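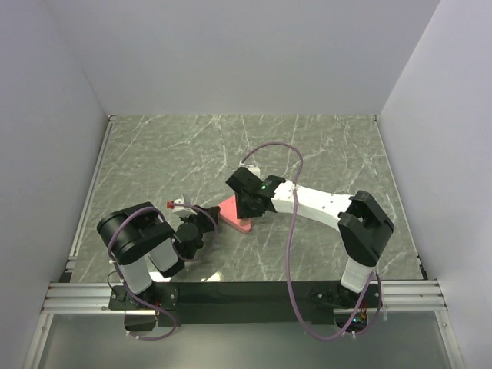 Figure 4-1. Three-sided booth with patterned gray top. Overhead light reflecting at lower left.

Section 4. Installing and Adjusting the Flatinon 351 Overhead Light

Revision 2/18/25. Replaces the June issue of this section.

4.1 Scope

This section covers mounting, wiring, and aiming the Flatinon 351 light panel over a bench, counter, or partly enclosed work area. It applies to single-panel installations only. For two or more panels on one dimmer, see Section 6. For replacement of the driver, see Section 9.

The panel is intended for dry indoor locations. It is not an emergency light and must not be connected to an emergency circuit.

4.2 Before You Begin

Check that the carton contains the following:

Light panel with diffuser fitted
Driver, 40 W, with attached output lead
Ceiling bracket and four bracket screws
Suspension cables, 108 inches, with grippers
Wall dimmer and faceplate
Aiming card

Ceiling anchors are not supplied. Use anchors suited to the ceiling material. Do not hang the panel from a suspended ceiling tile or from the tile grid.

CAUTION: Turn off power at the breaker before opening the ceiling box. Confirm with a tester that the supply wires are dead. Wiring must be done by a qualified electrician where local code requires it.

4.3 Mounting the Panel

1. Mark the center of the work surface on the ceiling with a plumb line.

2. Move the mark toward the back of the work surface by one quarter of the surface depth. If the back is open and people sit on both sides, leave the mark at center.

3. Hold the bracket over the mark with the arrow pointing to the front. Mark the four holes and drill for the anchors.

4. Fasten the bracket. Tighten all four screws before hanging any weight on it.

5. Feed the suspension cables through the grippers on the panel and hook the upper ends to the bracket.

6. Raise the panel to the planned height and level it front to back, then side to side.

7. Pull down lightly on each corner. A cable that slips must be released, cleaned of drilling dust, and gripped again.

NOTE: Do not cut the suspension cables until aiming is complete (4.5). Coil the excess on top of the bracket and hold it with the strap.

4.4 Wiring

1. Connect the ground wire first.

2. Connect the white supply wire to the white driver lead, and the switched black wire to the black driver lead.

3. Connect the two dimmer control wires, violet and pink, to the matching terminals on the wall dimmer. Keep these wires out of the supply conduit unless their insulation is rated for the supply voltage.

4. Plug the driver output into the panel. The plug fits one way only.

5. Close the ceiling box, restore power, and set the dimmer to full.

The panel should light within two seconds. If it flashes and goes out, turn off power and recheck the output plug. If it lights but does not dim, the control wires are most likely reversed.

CAUTION: Never plug or unplug the panel while the driver is powered. Damage caused this way is not covered by the warranty.

4.5 Aiming and Glare Check

Smooth tops can show a bright patch under an overhead source. The position of the patch depends on where the viewer is, so carry out this check from the normal working position, seated or standing as the bench will be used.

1. Clear loose paper and glossy folders from the work surface.

2. Set the dimmer to the level expected in daily use.

3. Look at the whole surface and note any reflection of the panel.

4. If the patch falls where fine work is done, tilt the rear edge of the panel down one notch and look again. The bracket has five notches.

5. If tilting does not move the patch far enough, shift the panel along the bracket slot.

6. Lay the aiming card at each corner of the surface in turn. All three gray bars must be readable at every corner.

7. Lock the tilt screw, then trim the cables.

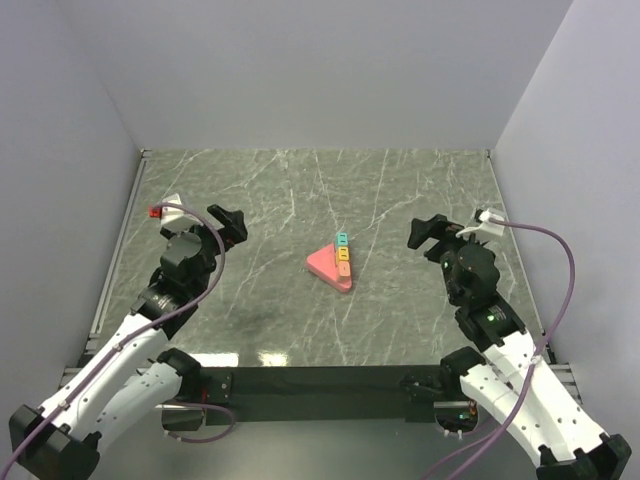
Figure 4-2. Small colored blocks on the work surface, with light matte walls behind.

Light-colored walls return part of the light to the surface and soften shadows. Where walls are dark, expect to run the dimmer higher. Matte finishes are preferred on any wall that faces the user. Repeat the check after repainting.

Where colors must be compared, place samples from the actual job on the surface and view them at full output. Do not judge color below half output.

4.6 First Inspection

Inspect the installation after 200 hours of operation.

1. Turn off power and let the panel cool.

2. Check the cable grippers and the tilt screw.

3. Wipe the diffuser with a soft cloth and plain water. Do not use alcohol or ammonia cleaners.

4. Record the dimmer setting and tilt notch on the label inside the faceplate.

Spare diffusers and grippers are ordered through Wevine, Jelldale office. Give the serial number from the driver, not the one on the carton. Technical questions on this section: Vratislav Kollár, Product Documentation.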